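May 23, 2006

Well, I've finally done it – Fomholm is gone from the old laptop and I'm typing this in Jadden. I'd been putting it off since January, when Olaia Peñalver first sent me her settings and told me to stop moaning about my slow file manager and try something else.

The install took 15 minutes, then I lost the whole evening to the menus (my own fault, I will fiddle!). You can have up to 8 desktops and give each one its own panel, so of course I made all of them and now can't remember where I put anything. The config file is 187 lines long and I've broken it twice already. The second time I'd left a bracket off and the taskbar went completely missing, clock and all.

Themes next. I tried Ruchti, which everyone on the forum raves about, but the title bars are so thin I kept missing the close button. Back to plain grey for now. The picture viewer is lovely though, very quick, and it remembers how far you'd zoomed in.

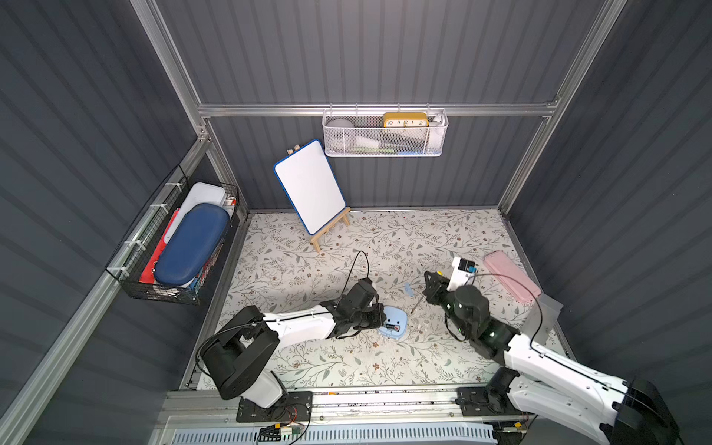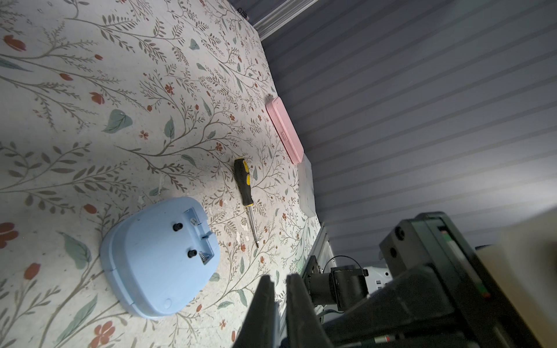 Sound still isn't working. Voklow plays a track for 7 seconds and then just hangs, and I have to kill it from the terminal every time. Olaia reckons it's fighting with something else over the sound card, so I've to send her the log tomorrow. I've also got to find out how to make the Delete key stop beeping at me.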